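**Entrevista a la dirección de la Biblioteca Municipal de Asten**

14 de diciembre de 2022

La Biblioteca Municipal de Asten concluye el ejercicio con un nuevo reglamento de préstamo, aprobado tras dos años de consultas con las sedes de Eddale y Rodholm. La dirección del centro recibió a este boletín para exponer el alcance de la reforma.

«El reglamento anterior se redactó cuando el catálogo se consultaba en fichas», señala la directora. «Regulaba con detalle la reposición de los cajones y guardaba silencio sobre el préstamo entre sedes». El texto vigente consta de 19 artículos y amplía a cinco el número de obras que cada titular puede retirar de forma simultánea.

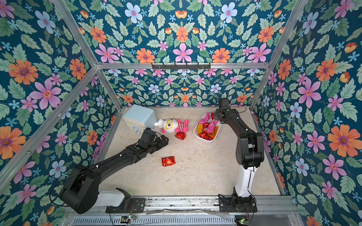

La supresión de las sanciones económicas fue el punto más debatido. La directora recuerda que la sede de Rodholm se opuso en un primer momento. «Temían que los fondos de consulta frecuente dejaran de circular. Acordamos una suspensión temporal del carné, proporcional al retraso, y con esa fórmula retiraron su objeción».

El fondo Charbonneau, integrado por 69 volúmenes de cartografía regional, queda excluido del préstamo a domicilio. Podrá consultarse en sala, previa solicitud por escrito. «Son encuadernaciones delicadas y algunas conservan anotaciones de sus primeros propietarios», precisa. «La restauración de los lomos continuará mientras el presupuesto lo permita».

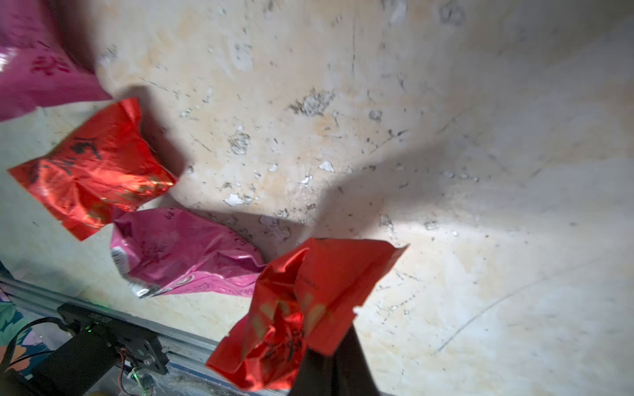 ¿Cuándo entrará en vigor el nuevo reglamento?

«En febrero, de manera simultánea en las tres sedes. Los préstamos formalizados con anterioridad se regirán por las condiciones antiguas hasta su devolución».

La directora confirma, por último, que los carnés actuales conservarán su validez y que el texto íntegro del reglamento estará disponible en los mostradores de atención al público.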